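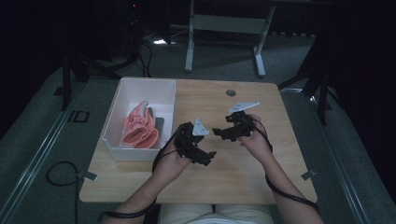 Photo credit: Tuấn Châu, Ranon Lab, Kirville

Chapter 7
Where the Examples Come From

By now you've spent six chapters with data that somebody else handed you. You downloaded it, you split it, you trained on it, and you complained about it (I read the course forum, I know you complained). In this chapter you switch sides. We're going to make the data ourselves, by hand, one short recording at a time, and I think you'll come out of it a lot more forgiving toward whoever made the last set you used!

I came to this the way most people do, which is sideways. I joined the Ranon group to work on models. I had a nice new policy network, I had a machine to train it on, and I had nothing to feed it. So Ibrahim Olaniyan put a gripper in each of my hands, sat me down at a table and told me to put two triangles together. Then do it again. Then do it again, starting from a different spot. I was terrible. My first day gave us 45 recordings, and Ibrahim threw out 40 of them.

What was wrong with them? Mostly things I'd never have thought to call wrong. I'd start moving before the recording began. I'd stop halfway and think, with both hands hanging in the air, and a model that learns from that will happily learn to stop halfway too. I'd fumble a piece, mutter something, fix it and carry on as if it hadn't happened. And I changed my mind all the time about which hand went first. If you watched any one of those recordings you'd say fine, the job got done. Put them side by side and they looked like the work of several people who'd never met.

Let me give you some words before we go on, so we're all talking about the same things.

Demonstration: one complete run of a task by a person, from the agreed starting point to the agreed end.

Episode: the recording of a demonstration. People mix these two up constantly, and so will I.

Observation: what the sensors pick up at a given moment. For us that's camera images and the opening of each gripper.

Action: what the hand does next. When you use hand-held grippers, you work this out afterward from how the gripper moved.

Task sheet: the written page that says what the task is, where it starts, where it ends, and what gets an episode thrown out. We'll write one in section 7.2.

The idea behind all of this is called imitation learning, and the basic version is as simple as it sounds. You collect lots of pairs, observation and action, and you train a model to guess the action from the observation. The math is the same supervised learning you did in Chapter 3. The hard part has moved out of the computer and onto the table.

Rigid things are the gentle way in. A flat wedge stays the same shape whichever way you pinch it, so once you've covered a decent range of positions and angles, you've covered a lot of what can happen. Cloth is another story. Pick up a glove by the cuff and it hangs one way, pick it up by the thumb and it hangs another, and if you drop it you get a shape you may never see again. I love working with cloth, and it has eaten more of my afternoons than anything else in this book. 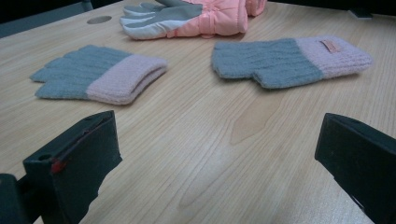 Figure 7.1. Knitted and padded gloves from the gripper's side of things.

Try planning a task sheet for a table like that one. You write "pick up the glove" and right away you're stuck. Which glove? By which end? Does a knitted one get handled the same way as a puffy one? Is the pair one object or two? A person fills in those blanks without noticing, and five people will fill them in five ways. Your model then gets a bit of everybody and the confidence of none of them. (We'll see in section 7.5 that some of this spread is good for you. The trick is choosing it on purpose.)

There's also the question of what the camera gets to see. With a camera mounted on the gripper, the view comes along with the hand, so the closer you get to something, the more it fills the picture and the less you see of everything else. That's lovely for fine work. It's less lovely when you need to know where the other glove went. New collectors tend to look down at the table with their own eyes and forget that the model won't have them. 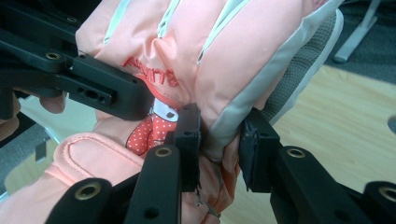 Tuấn Châu has a habit I've stolen from him, and I'd like you to steal it too. After the first few episodes of any new task, he stops and plays them back from the gripper camera only, no overhead view, and asks whether he could do the next step himself from that picture alone. If he can't tell which edge he's holding, he doesn't expect the model to. Sometimes the fix is a slower approach, or lifting the hand a little between steps so the camera gets another look. Sometimes you add a second camera. It takes a few minutes, and it has saved us from recording a whole set that nothing could have learned from.

The set we'll use for the exercises is called Lò. It has 297 episodes, recorded with the same kind of hand-held grippers, and I've left the bad ones in. You'll sort them yourself in section 7.3, using the Nullora viewer you installed back in March if you're following the course calendar. Please don't peek at my labels first! I'd much rather you disagree with me and write down why. A couple of my calls are pretty shaky anyway, and last year's class talked me out of one of them.

One request before you turn the page. Find two small objects that fit together and a glove, any glove. Do each task ten times with your fingertips, starting from a different place each time, and write down every choice you made that you hadn't planned on. Keep the list. It's the first draft of your task sheet, and we start section 7.1 by picking it apart.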